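Print this page
E-mail this report

Rasbridge Volleyball Club – girls' and women's programme
Progress report to the Skoment community sport fund
2022-10-21
Prepared by Nilmini Haque, programme lead

Sorry this is short on polish, we have a double header to get ready for. Budget sheet follows separately from Mitali Sheikh, she has the receipts.

Where we are

Grant was 2000 pounds for the season, first half paid. Everything in the first half is now spent or promised. Second half not touched.

Sessions running twice a week at Biswas sports hall since the start of September. Under-16s first, then seniors, with the overlap half hour used for serving practice together. That overlap was Zane Kļaviņa's idea and it has been the best thing we've done. The younger ones see what a proper float serve looks like coming at them and the seniors get someone to shout at them when they put it in the net.

Registered players now 18 in the under-16 group. Target in the application was lower than that so we are ahead. Seniors steady. Lost two to university, gained two back from maternity leave and a knee.

Hall

Biswas put the hire up in September without much warning. We argued, they met us partway. In return we have to be off court sharp, nets down and posts back in the store before the badminton lot come in. Means the last game of the night gets cut short more often than I'd like.

Floor was resurfaced over the summer and is much better. Lines still not right though – the attack line on the far court is painted too close to the net by a hand's width and we've had to tape over it for matches. Reported twice. Zane has the e-mails.

Looked at the school gym at Skornbridge as a back up. Ceiling too low for anything but drills. Would do for passing work in a pinch, cheaper as well, but no posts and the heating is off after the caretaker goes home.

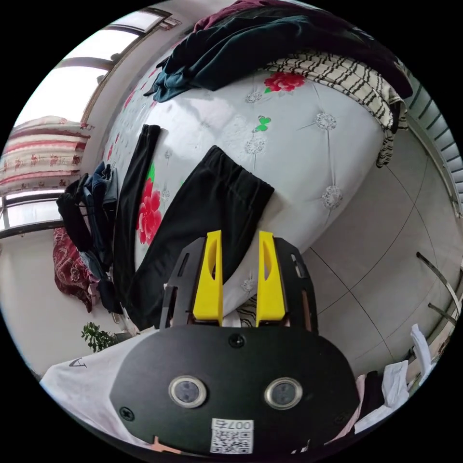
Kit and equipment

New antennae bought, one pair. Old ones were held together with tape and a referee had refused them. Twelve match balls on order, eight here, four to come. Supplier says end of the month, they said that last month as well.

Knee pads for the under-16s: bought a mixed box and let them pick. Smalls all went on the first night. We need more smalls. Nobody wants the larges, Mitali is trying to swap them.

Shirts. Spent 300 on a junior set, numbers on the front and back this time so we don't get another warning. Libero shirt is a proper contrast colour now. Washing is on a rota among the parents, working so far with only one set going missing for a weekend.

Referee stand has a wobble. Bolted it, still has a wobble. Not spending grant money on it, but if there's an equipment round in the spring please let us know as we would like to apply.

Results

Seniors have played four in the league, won three. Lost the opener away in four sets, passing fell apart in the second and third, took too long to change anything and that is on me. Since then:

Home, won in three. Served them off the court really.

Away, won in five. From two sets down. Hashini Siddiqui came on at outside in the third and stayed on, hit nearly everything down the line and they never moved the block across. Fifth set went 15-12.

Home against Skornbridge, won in four. Always a bad tempered one and it was again but no cards.

Under-16s are in the development league so no table as such. Two tournaments. First one they didn't take a set. Second one they took three and won a match outright, their first ever, and there were a few tears (mine included). Main change was that they stopped sending everything over on the first contact. We banned it in training for a fortnight and made them start again from the back of the line each time. Unpopular but it stuck.

Coaching

Application said we'd put two players through the level one course. Lamduan Rungrueang has finished hers and is now taking the under-16 warm up and the setting group on her own. She is very good with them. The second place was for Hashini, who had to pull out as the dates clashed with her shifts. Rebooked for the next one, course fee carried over in full, no loss to the grant.

Zane is doing the stats on matches. Serve errors, first pass out of three, that's about all we can manage with one person and a clipboard. Even so it's told us things. Our passing drops off badly in the rotation with our setter front left, so we've shuffled the starting order and it's helped. Side-out in that rotation was the reason we lost the opener, I'd thought it was the blocking.

Safeguarding refreshers done by all three of us who take juniors. Certificates can be sent on if wanted.
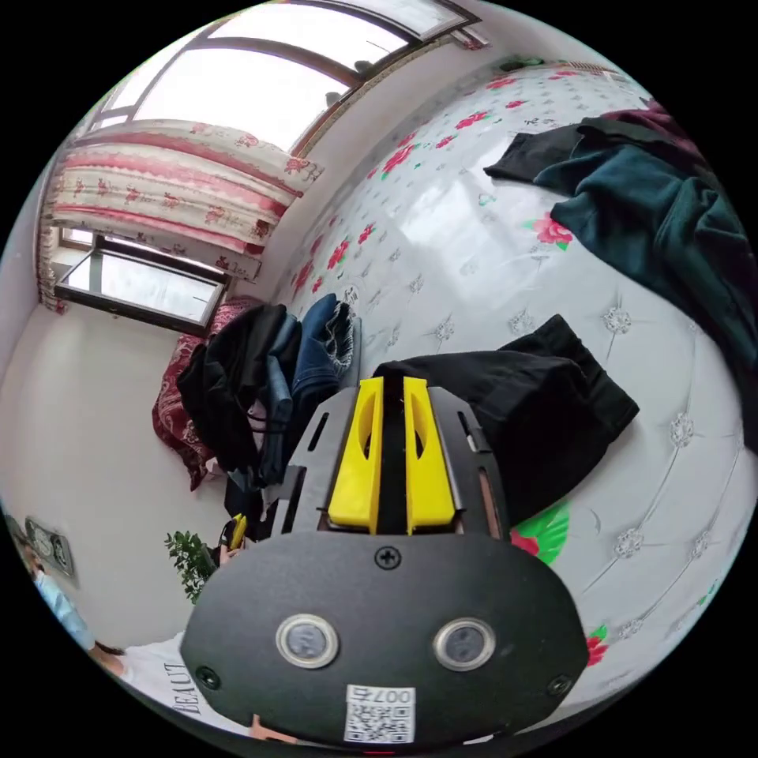

Photo: Rasbridge VC

Getting people in

Two open evenings, one at each end of September. First was quiet. Second was packed and we had to turn it into four small courts with a rope down the middle of the hall for a net. Eleven of the present under-16s came from that night. Leaflets did nothing, it was nearly all word of mouth and one PE teacher who kept sending us girls.

Over 2000 views on the clip of the comeback win, which is a lot for us, though I couldn't say it has brought anybody through the door. Mitali is going to put up shorter ones with the training times at the end.

We said we'd run a walking volleyball hour for older women. Not started. Hall slot we wanted went to a dance class. There may be a daytime slot after Christmas, Lamduan is asking. If it can't be done by spring we'd like to talk about moving that bit of money to the juniors' travel instead, please let me know if that needs a form.

Travel

Costing more than planned. Two away games so far and both a long way, minibus fuel up on what we put in the budget. Have been sharing cars where the numbers allow. Parents have been very good. The next three are closer so it should even out a bit, but I don't want to promise that.

Problems

– Hall finish time, as above.
– Only one qualified scorer. If she's away we have to borrow from the other side. Another two have said they will do the online course.
– No first aider at the under-16 session on two ocasions, we cancelled one and moved the other in with the seniors. Lamduan now booked on a course.
– Hashini's ankle. Rolled it in the warm up before the Skornbridge match, played anyway, shouldn't have. Rested since. Back in light training.
– Balls, see kit.

Next three months

Finish the ball order and get more small knee pads. Second open evening series in January. Hashini through level one. Under-16s into the winter tournament, and I'd like to enter a second team if we have the adults to go with them, at the moment we don't. Seniors have five league games and the cup. Drawn away in the cup, naturally.

Would like the second half of the grant released on the date in the agreement if possible as the hall invoices for the term in one go.

Visit from the fund – yes please, any training night. Come for the overlap half hour if you can, and bring trainers as Zane will have you serving. Tell me or Mitali which night so one of us can let you in, the front door at Biswas locks itself after reception closes and you can't hear knocking from the hall.

Any questions on the money to Mitali, anything on the league or the stats to Zane, rest to me. I'm slow on e-mail during match weeks, ringing is beter.

N. Haque

Print this page
E-mail this report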